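Teaching a two-armed robot from the sofa and making an absolute hash of it

Posted by Libor Danko

I've taken on some evening work driving a simulated robot for a small outfit called Ploveck. You sit at home with a pair of hand controllers, the robot on the screen copies what your hands do, and every go is saved so that a learning program can be fed the lot later on. The job sounded like being paid to play games. It is much more like being paid to park somebody else's caravan.

The house I've been given is called Drisville and the job on my sheet is "open the glass door". I have to deliver 300 good goes at this by the end of August. On Sunday I sat down after lunch and by teatime I had 21, and I wouldn't swear to all of those. The rest were thrown out by the checker, who is a real person and writes remarks. My favourite so far is "why".

The trouble is mostly my left hand. My right does the work and the left drifts off like a bored child in a museum. By the time I notice, it has floated up in front of me and I can't see past it.
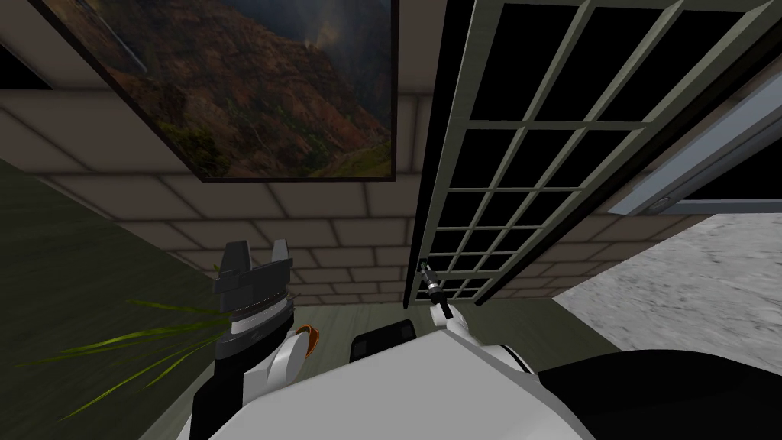
Do both arms have to be recorded when only one of them is doing the job?

Record both. The learner is given the whole robot, so whatever the spare arm gets up to goes in as part of the lesson. Park it in the same spot before each go and leave it there.

That was the first thing I asked when I joined, and the reply above is from the welcome sheet. Fine. Except that I park it, squeeze the right trigger, start reaching, and my left wrist turns over by itself. I've tried sitting on the left controller. This was noticed.

So what I'd like to know from people who have done this longer:

How do you keep the idle arm still?
Is it better to go slowly and get it right, or at a normal speed with a few wobbles?
Should I throw out a go where I missed the first time and then corrected, or keep it?

I have no background in this whatsoever. I used to fit kitchens.

Blažena Malý replied:

Fitting kitchens is a better start than most of us had. You at least know which way a door swings.

Idle arm first. On most hand controller set-ups there's a clutch, a button you have to hold down for the arm to follow you. Let go and the arm stays where you left it, whatever your hand does next. If your left arm is wandering, I'd bet you are gripping the left clutch without knowing it, because when people concentrate with one hand they clench the other. Put the left controller down on a cushion. Not under you. Once the arm is parked, you don't need to touch it until the go is finished.

If yours has no clutch, ask whether the arm can be locked in the settings. Bamex had a tick box for it when I drove for them, three menus deep and labelled "hold", which I took for a telephone feature until my second month.

As for speed, go as slowly as you need to but keep moving. What spoils a go is stopping. If you hover in front of the door for ages while you make up your mind, the learner gets a great pile of examples in which the correct thing to do in front of a door is nothing. I trained a robot to do precisely this. It would drive up to a cupboard, raise its hand and wait, like someone who has forgotten what they came upstairs for. So do your thinking before you press record. Run the reach through once as a rehearsal, go back to the start, then do it for real in one go.

On mistakes, keep the ones where you missed and recovered neatly, unless your sheet says otherwise. The robot will miss as well when its turn comes, and if it has only ever seen perfect reaches it has no idea what to do next. Bin the ones where you panicked. You will know which they were.

One more thing that helped me a lot: look through the hand view now and then, if you've been given one. It's horrible at first. The hand rolls and the whole house rolls with it, so you get walls running downhill and pictures hung like kites. But you can see straight down the fingers and tell whether they are open and what they are pointing at, and the main view is hopeless for that. I glance at it just before I close the grip. Don't try to drive the whole way by it, or have a bucket ready.
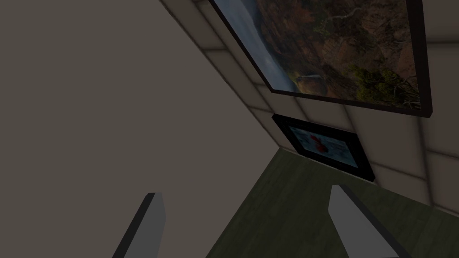
Looking out between the fingers, open and holding nothing.

When the wrist has got that far round, I don't try to untwist it during the go. I stop, send the arm home and begin again. Watching somebody slowly unscrew a robot's wrist is no use to anybody, and the learner will copy that too.

tannous_fan replied:

just go faster mate. i did 2000 on the Tannous job and never looked at the hand view once. got most of them through. door is easy, drawers are the killer

Blažena Malý replied:

"Most of them" is working quite hard in that sentence. I'm fairly sure I checked some of those.

Libor Danko replied:

Cushion tried. You were right about the clutch, I had my left fist round it like the handrail on a bus. I did 5 goes in a row after supper with the left arm parked and all of them have gone off to the checker.

The hand view made me feel quite unwell, but I can now see that I'd been coming at the door with the wrist half turned over, so thank you for that. I'm rehearsing each reach once before recording, as you said. It doubles the time, and my wife wants to know why I keep practising opening a door.

Does anyone know if I can change the height of the robot's main view? I seem to be looking up at everything. I'll put it in a new post if it's the wrong place for it.

Contact us | Copyright the posters and the site | Back to top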